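Greifübung in der Roboter-AG: Stifte vom Tisch in den Becher, wie fangt ihr an?

Fumiko Sakai
gepostet am 19. Mai 2019

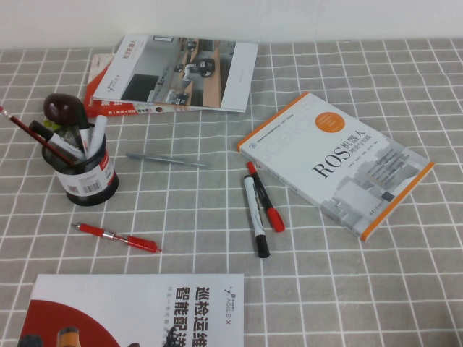

Hallo zusammen, ich betreue seit diesem Halbjahr die Roboter-AG an unserer Schule, 13 Leute, bunt gemischt. Wir wollen beim Drakside-Schülerwettbewerb in der Kategorie Aufräumen antreten. Die Aufgabe klingt harmlos: Stifte, die kreuz und quer auf dem Tisch liegen, sollen in den Becher, und Bücher müssen liegen bleiben, wo sie sind. Unser Tischtuch mit dem Liniengitter ist schon drauf, damit wir Positionen ablesen können, und mit dem ROS-Buch arbeiten zwei aus der Gruppe, die Chinesisch können (ich leider nicht, ich blättere nur die Codebeispiele durch).

Jetzt mein Problem: Die beiden Marker liegen dicht nebeneinander wie ein schiefes V, und einer davon auch noch halb auf der Buchkante. Unsere Erkennung macht daraus immer EIN Ding! Der graue Stift geht auf dem grauen Tuch auch gern verloren, der rote Kuli klappt dagegen super. Lieber erst mal alles schön auseinanderlegen oder gleich mit dem Durcheinander üben? Wir haben noch 5 Treffen.

Yasuo Fukuda

Erst auseinander, ganz klar. Wir haben letztes Jahr mit dem Chaos angefangen und nach 3 Treffen hatte keiner mehr Lust. Nehmt einen einzigen Stift, den roten, und lasst ihn in 6 verschiedenen Winkeln liegen, bis das sitzt. Dann den zweiten dazu, mit ordentlich Abstand. Die Marker würde ich über die Kappen trennen: eine ist schwarz, eine rot, das sollte als Farbmerkmal reichen. Und dreht den Becher mal so, dass das Etikett mit dem Barcode nach hinten zeigt — bei uns hat so ein Aufkleber die Kantensuche komplett durcheinandergebracht. Für Grau auf Grau hilft schräges Licht von der Seite, der Schatten ist leichter zu finden als der Stift selbst.

Jovano

anderes tuch nehmen, fertig

Laxdal

Tuch wechseln würde ich erst nach einem Blick in die Regeln, bei uns war der Untergrund vorgeschrieben. Was mir noch auffällt: Euer Becher ist ja schon ganz gut gefüllt, und der Pinsel mit dem langen roten Griff lehnt weit raus. Räumt den für die ersten Versuche leer, sonst bleibt der Greifer beim Ablegen dran hängen und ihr sucht den Fehler stundenlang im Code. Viel Erfolg euch!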